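How I Clean the Microwave (Without Scrubbing Until My Arm Falls Off)

Mon 11 May

My friend Melina Alexiou asked me how I get baked-on soup off the inside of the microwave, so I'm writing it all down while I'm at it. You don't need any fancy sprays for this, just a lemon, a bowl and a dishcloth you don't love.

What you'll need
A microwave-safe bowl
Half a lemon (or a good splash of white vinegar)
A cup of water
Dish soap
An old toothbrush

Step 1
Squeeze the lemon into the water, drop the rind in too, and pop a wooden spoon in the bowl so it doesn't boil over on you. Run it on high for three minutes.

Step 2
Leave the door shut for another five. I know, I always want to peek! The steam is doing the work, so go make a cup of tea.

Step 3
Take the bowl out with oven mitts and lift out the turntable. Mine goes in the sink with warm soapy water -- let it cool first if it's glass.

Step 4
Wipe the ceiling first, then the walls, then the floor. Go gently over the little vent holes with a cloth that's been wrung right out.

Step 5
Now the door. Swing it all the way open and run the toothbrush along the ridges on the inner face, then around the latch hooks, where crumbs love to hide.

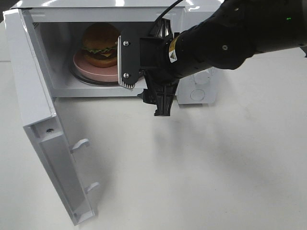

Dry everything with a clean tea towel and set the turntable back so it sits level on its ring. Give it a little nudge to make sure it turns freely. If you still get a whiff of last week's curry, leave a saucer of baking soda inside overnight, and remember to take it out before you heat up your porridge (ask me how I know).

I do mine every second Sunday, more often in soup season.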